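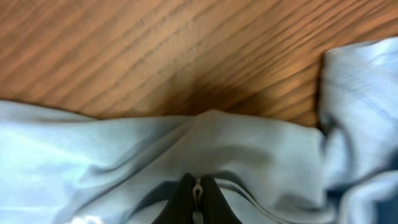 Shrinkage numbers on care labels are close to useless. A label says "wash cold, tumble dry low" and leaves out the two things that matter, which are how long the load tumbles and how dry the cotton gets before the drum stops. I have been logging both since September, and the log is now long enough to be worth writing up.

The setup is basic. I mark two points on each cotton shirt with laundry pen, 50 cm apart along the body, before the first wash. After every cycle the shirt lies flat overnight and I measure between the marks with a steel tape. Readings go into a spreadsheet with the wash temperature, the dryer setting and the run time in minutes.

Results so far for plain knit cotton: most of the length loss happens in the first three cycles. After that the curve flattens, and the scatter from how I lay the shirt down is larger than the change I am trying to measure. Width moves much less. I stopped recording width in the second month.

Run time has a bigger effect than heat. The Nellano dryer in my building has a fixed 65 minute program on its low setting, and it takes more length out of a shirt than 50 minutes on medium. The extra time is spent tumbling fabric that has already given up its water. Stopping early and hanging the shirts for the last hour removes most of the problem — at the cost of being home to do it.

The moisture sensor should handle this on its own. On my machine it is a pair of metal strips inside the drum, and dryer sheets leave a film on them. Cleaning the strips with white vinegar shortened the automatic program on the next load. I now do it monthly. 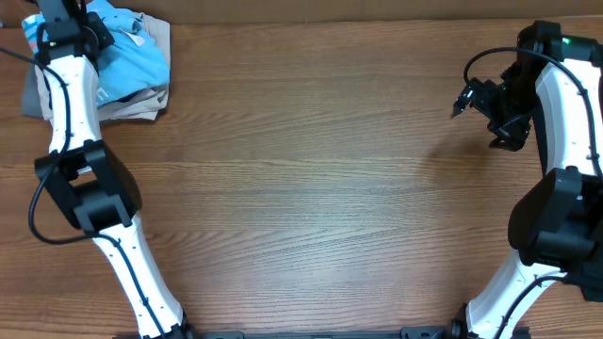 Gallgate wrote to say that the flat overnight rest is skewing my readings, as knit cotton relaxes for at least a day and a shirt measured at breakfast will read short. That is a fair objection. I remeasured four shirts after two full days and two of them had gained 2 mm. The others had not moved. I have added a column for rest time and will leave the older rows as they are.

Next on the list is line drying only, same shirts, same marks. Woven cotton will need its own sheet.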